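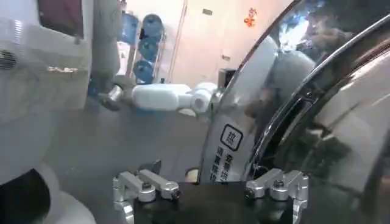
## 4.2 Labels on curved metal, lines on flat floors

I should own up to a bias before going any further: I like labels. Of the 1,402 entries in our field notes, far too many are mine and far too many are about stickers, and Janelle Enriquez (who coded most of them with me) has been very patient about it. Still, I think the stickers earn their space, and the one in Figure 5 is a good place to start. It's a white rectangle on the lower, lighter face of a big polished steel appliance, with a Chinese character inside a bordered square at the top and columns of smaller characters running down beneath it. I take it to be an instruction label of some sort, though the small print is too blurred in our figure to quote.

What caught my eye is the slant. A sticker made for a flat surface has to make peace with a round one, and this one follows the curve of the body and sits at an angle. We met this again and again at the Disell site -- labels on pans, on bins, on pillars -- and our first coding sheet had no box for it. We simply wrote "crooked", which told us very little. The revised sheet has separate boxes for the slope of the label and the shape of the thing underneath, and Wiremu Tomoana and I went back over 32 entries to see whether we'd agree. We disagreed on 8, nearly always over whether a gentle curve should be called a curve at all!

Shine is the other trouble. The mirror-like metal beside the label throws back a stretched version of the room, and you can make out somebody's rounded head and an arm in it. For a reader standing close, I suspect that's a real nuisance: the eye has a bright rim, a set of grey bands and its own wobbly surroundings to get past before it reaches any small black writing. The square at the top of the sticker does a lot of work here. It's the bit I could pick out first, and it was the bit Mandla Le Roux sketched when I asked him to draw the label from memory later on.

Floor marking has it much easier. It lies flat, it doesn't have to be read word by word, and it can be as long as it likes. The striped lines in Figure 6 are my favourites from the site: one is plain yellow and black in short segments, and the other, which meets it near its lower end, has a thin green edge as well. They run over large square floor panels whose seams are faint enough that the tape is easily the strongest line on the ground. 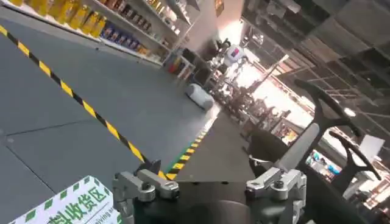 I had expected the tape to keep company with the shelving, and it doesn't quite. The shelf unit already has a pale baseboard drawing its own line where it meets the floor, so a shopper (or a tired researcher with a clipboard) gets one edge from the furniture and another from the tape, with a stretch of plain grey between. Joscha Engelhardt wanted to code that stretch as part of the shelf area. I wanted it coded as aisle. We settled on "margin", a word neither of us much likes, and it's used that way in the rest of this section.

The goods make a sort of marking too. Yellow bottles stand packed tightly together, with rows of blue-and-white boxes just along from them, and the change of colour tells you where one product stops before you've read a single packet. Further along the shelves the colours are mixed and the packages small, and there I found myself hunting for words again. Our scheme treats a block of one colour as a label only when it fills a row, and section 4.3 goes into what that rule lets through and what it misses.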